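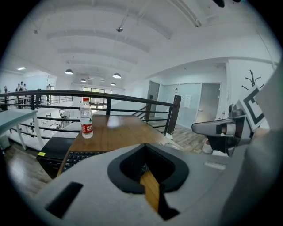 *Figure 1. Desk by the railing, with the bottle upright on the left part of the desk top.*

# Desk layout and drinks placement in a shared study area

Vlasta Obradović
Workspace Design module, submitted 7/27/22

## 1. Purpose

The report deals with where a drinks bottle should stand on a desk that also holds a keyboard and a mouse. Spills were the most common cause of damaged keyboards in the March equipment log kept for the Hodžić study area. The log does not record where the drink was standing at the time, so position was taken up as a separate question.

## 2. The desk

The desk is wooden, with an orange-brown grain. A black metal railing with horizontal bars runs behind it. Figure 1 shows the bottle used as the reference object: clear plastic, red cap, red-and-white label, partly filled. The black keyboard is in front of it. A small white table stands near the railing to the left.

The railing limits the layout in two ways. Nothing can be fixed to a wall behind the desk, and a small object pushed off the back edge may pass between the bars. For this reason the rear edge was treated as unsuitable for drinks, although it is the position furthest from the user.

## 3. Method

Three positions were compared:

1. behind the keyboard, on the left part of the desk
2. at the right end of the desk
3. on the side table

Each position was used for 20 working sessions of 30 minutes. The user sat facing the railing and did ordinary typing work. A contact was recorded whenever a hand, sleeve or cable touched the bottle. Contacts made while picking it up to drink were left out.

## 4. Results

A total of 152 contacts were recorded. Position 2 had the most, nearly all from the hand moving to and from the mouse. Position 1 had fewer, mainly when papers were passed over the keyboard. Position 3 had the fewest, but the user had to turn in the chair to reach the bottle and twice left the cap off between drinks.

No bottle fell over in any session. The results therefore describe contact only and give no measure of spill risk.

## 5. Recommendation

Position 3 is preferred where a side table is available. Otherwise, position 1 should be used with the cap closed. Position 2 should be avoided by right-handed users. Left-handed users were not tested.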